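Vetlow publishes results of household chore trial

Dunddale, 2026-07-18 - Vetlow has published the results of a trial asking whether a robot arm can yet take on everyday work in the home. The short answer is that it can do part of it, slowly.

The trial covered 400 attempts at handling towels and other white cloths. The arm picked up the cloth in most of them. Finishing a neat fold without help was much less common, and a single fold often took longer than 2 minutes.

"Picking up is close to solved. Folding is a different matter, as cloth never lies the same way twice," said Zsófia Szalai, who led the work.

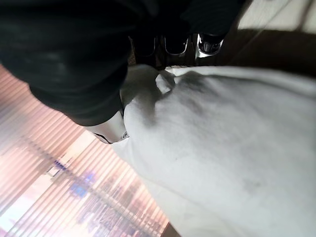
Teguh Tarigan of Keogh takes a harder line, arguing that a shop or laundry could not use a machine at this speed and that firms should stop giving dates for home robots until one can get through a full basket unattended.

Vetlow does not plan to sell a product on the strength of these results. A second round, on shirts and bedding, starts in November. The full report is free on request.

Contact: Vetlow press office, Dunddale | © Vetlow | Back to top

We use cookies to improve this site. Accept - Manage settings

Comments

grurkeck_lad: Fine, but can it do a fitted sheet? I can't.

M. Orrin: Would like to see the cost per towel next time.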